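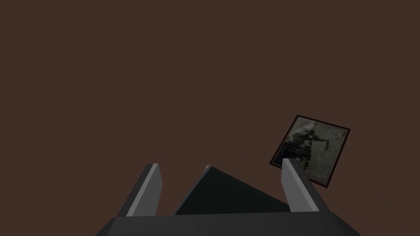 Solid State Materials, Unit 6: Reading a thermal conductivity claim
Notes by Despina Vasilakis

Last week we derived the lattice part of thermal conductivity from the phonon gas picture. Today is about how the number gets measured, and why you should be slow to believe a very low one.

Most papers do not measure conductivity. They measure thermal diffusivity with a laser flash, then multiply by density and heat capacity. So three quantities go in, and often only one was measured with care. Heat capacity is the usual weak spot. Many authors take the Dulong–Petit value and move on, which is fine well above the Debye temperature and wrong below it.

Density is the other one. A pressed pellet with pores conducts less heat than a dense one. That tells you about the pressing.

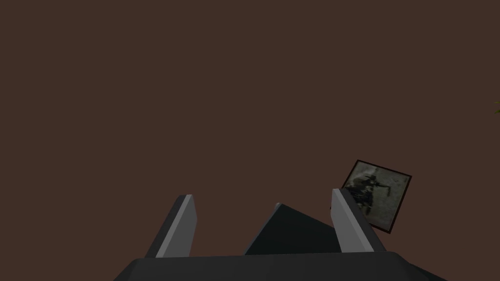
Then there is direction. In a layered compound the in-plane and cross-plane values can differ by a factor of 4 or more. If the electrical data were taken along one axis and the thermal data along the other, the figure of merit built from them means nothing — and you will find such figures in print.

The Wiedemann–Franz step deserves suspicion too. People subtract an electronic part using the metallic Lorenz number, even for lightly doped semiconductors, where a lower value is usually the better choice. Subtract too much and the lattice term looks wonderfully small. I have seen it come out negative.

For Friday, work through the Oddale data set, samples 2 and 6. Recompute the lattice term with two different Lorenz numbers and state which one you would defend. Bring the porosity correction as well, with units.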